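Toteo saca su kit de pinzas de mano: lo hemos tenido en la mesa

Boletín de abril - sección Material
Por Mieke Meijer

Rápido, que cerramos número. Muchos preguntasteis por el kit de Toteo después del último boletín, y ya lo hemos podido probar con calma (bueno, con la calma que hay aquí). Resumen para los que leen en el móvil: nos gusta, con peros. Los peros van más abajo.

Qué es. Dos pinzas de mano, una para cada mano, con cable. Las mueves tú, sin brazo robot de por medio, y lo que se graba sirve luego para entrenar al brazo de verdad. El Kit Dúo sale a 2000 euros con las dos pinzas, los cables, un juego de dedos de repuesto y la licencia de Gudness, el programa que guarda las tomas. Una pinza suelta, 700. La bandeja no viene, cada cual pone la suya.

La prueba la montamos con vajilla: taza, plato, bol, bandeja. Cosas que cualquiera tiene en la cocina y que a un robot se le dan fatal. La taza en su platillo es el ejercicio que más pedís en los talleres, así que empezamos por ahí. Con una mano se agarra la taza y la otra espera turno junto a la bandeja. Parece una tontería hasta que lo haces con pinzas y no con los dedos. 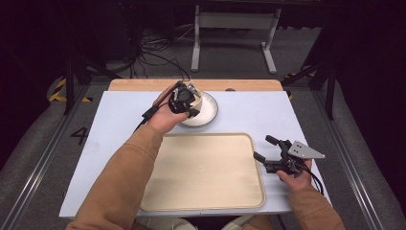 Lo bueno

El peso. Se llevan bien, la muñeca no protesta hasta pasado un buen rato. En total grabamos 209 tomas entre dos personas y solo tuvimos que repetir las del principio, por torpeza nuestra.

El cierre. Suave, sin tirones. Con loza se agradece muchísimo.

Gudness arranca a la primera y no pide cuenta para trabajar en local. Exporta sin dramas. La traducción al español es mejorable ("apretar el dedo izquierda", en fin) pero se entiende todo.

Recambios. Los pide uno por la web de Kanaan, que es quien distribuye aquí, y a nosotros nos llegaron en 4 días.

Lo menos bueno

Los cables. Cortos no son, pero estorban: al cruzar las manos te acuerdas de ellos enseguida. Toteo dice que hay versión sin cable en camino, sin fecha. Ya veremos.

El manual. Nueve páginas, y tres son de avisos legales. La parte de calibrar hay que leerla dos veces, y aun asi nos escribió un lector que se quedó atascado en el mismo paso que nosotros. Truco: calibrar con las pinzas abiertas del todo, luego cerrar despacio.

Las piezas grandes. Con la taza, perfecto. Con un bol hondo hay que pensarse la entrada - un dedo por dentro, otro por fuera, y coger la pared por el borde. Sale, pero cuesta más y a las primeras tomas se les nota. Si vais a grabar con boles, practicad antes sin guardar nada.

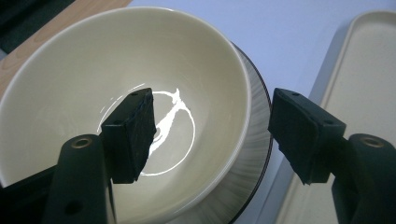

El bol de loza entre los dos dedos de la pinza, con la bandeja al lado.

Para quién es

Talleres, laboratorios pequeños, institutos con algo de presupuesto. Para uso suelto en casa lo vemos caro, la verdad. Si ya teneis el kit antiguo de Trunside, los dedos no son compatibles, lo preguntamos dos veces.

Préstamo: el kit se queda con nosotros este mes y lo dejamos a quien lo quiera, por orden de correo. Traed vuestra vajilla. Y si alguien consigue apilar platos con las dos manos que nos mande la grabación, a nosotros no nos ha dado tiempo.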